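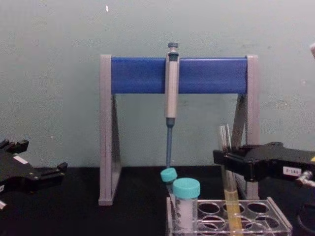
The binder on the shelf by the door at Anell is the thickest thing in the room, and Imke Fröhlich is rather fond of it. She has been writing in it for two years, in pencil at first and then, once she felt braver, in ink. It holds the house rules for every robot that handles a tube in the building, and if you are the kind of person who thinks a rulebook must be dull company, I can only tell you that I sat down with it after lunch and looked up to find it was nearly dark outside.

Anell is a small contract laboratory that tests water and soil samples for farms, towns and the occasional worried well owner. It brought in its first pair of arms to take over some of the fetching and holding that makes up so much of a technician's day, and it did so the way many small labs do, with a good deal of hope and a two-page safety sheet. The sheet covered where to find the stop button and who to call. It had nothing to say about how a gripper ought to take hold of glass.

"We had rules for people," Fröhlich told me, pouring coffee in the corridor (no cups past the yellow line, page 4). "People know a hundred things you never wrote down. You take a test tube high up, you keep it straight, you don't reach across an open one. My mother could have told you that, and she was a baker."

So she began writing those things down. The chapter on glass is my favorite, and it runs to 11 pages. A glass tube is to be gripped above the level of the liquid, so that whoever is standing by can see what is in it. It is to be lifted straight up until the bottom is clear of the rack, and only then moved sideways. If one arm is holding glass, the other stays open and well back until it is called for. Capped tubes stay capped until their turn comes, and a pipette left hanging on its stand carries no tip. Each rule has a margin beside it for notes, and the margins are full.

Some of the notes are arguments. Dirk Kettler came to Anell from Kohlhase, where he spent most of his career keeping bottling lines running, and he has strong feelings about speed. His first entry, beside the rule on lifting, reads simply "too slow!" Fröhlich's reply is underneath, and his reply to that is on a sticky note, and there is a second sticky note on top of the first. They settled on one speed for empty glass and a lower one for anything holding liquid, and both of them have initialed it.

Kettler is a big, cheerful man who talks with his hands, and he has come around on rules more than he likes to let on. What won him over was the log. Every arm at Anell keeps a record of its grips, and a person reads through the odd ones at the end of each shift. In September the log passed 1,767 grips on glass, and he printed the page and pinned it over his desk. He is hoping to take it down when they reach 3,000 and pin that one up instead.

"On a bottling line you lose a bottle, you sweep it up," he said. "Somebody drove 60 miles with that sample on the front seat."

The software that runs the arms is called Joltamer, and it will let you set a limit on nearly anything, from how hard the fingers close to how near the two arms may come to each other. Fröhlich thinks that is wonderful and also a bit of a trap. A limit can be changed in a moment by someone in a hurry, and by the next morning everyone has forgotten what it used to be. Her rule is that no limit changes on the screen until it has changed in the binder, signed by 2 people, with the old number crossed out so that it can still be read.

I asked whether all this might be better kept on a computer, and she was kind about it. There is a copy on the computer, she said, and it gets updated on the first of the month. But the binder lives within reach of the bench, and when a new technician starts, the first morning is spent reading it aloud, a chapter each, with everybody stopping to quarrel over whatever seems wrong.

Word has gotten around. Sundum, a seed-testing lab an hour to the north, borrowed the chapter on glass last spring and sent it back with notes of their own, most of them about labels. They want every arm and gripper to carry its own mark, placed where it can be read from the bench, so that a log entry can be matched to the hardware without any guessing. Fröhlich has penciled it in. Kettler thinks the marks ought to be bigger, and he has already started on the margin.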